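3.2 Keeping the simulated cell in step with the real one

We should say a little more about how the simulated cell is looked after, as this took up a good deal more of our time than we had planned for. The cell is a plain room with one table and one arm on a mounting block, and the task is to pick a small green piece off a low white block. Everything else was left out on purpose. Kaan Kahraman built the first version for the Grellwood trials, and we have kept his layout ever since, with a few gentle corrections along the way.

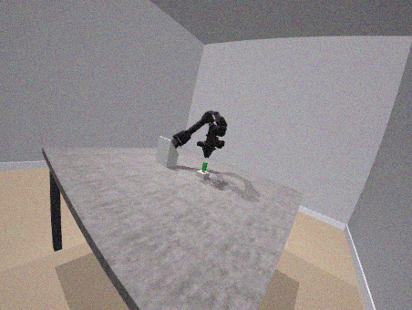
Figure 4. The arm over the green piece in the simulated cell.

The correction that mattered most was to the height of the mounting block. In the early model it had been entered from a drawing and never checked against the bench, and the gripper would come down a touch low on every approach. Vilja Hyvönen measured the real block again, entered the new value, and reran the full set of 200 approaches. Before the change, 166 of them ended inside the tolerance we had set; the remaining 34 were nearly all low, and they came right once the new height was in.

We now repeat this check after every 30 hours of use on the real arm, and also whenever the gripper has been taken off for cleaning. It is slow and rather pleasant work — one person at the bench with calipers, another at the screen — and we would warmly recommend it to any group keeping a cell of this kind.

Contact: Utetti Robotics Group, Valtonen Building | © 2025 Utetti | Back to top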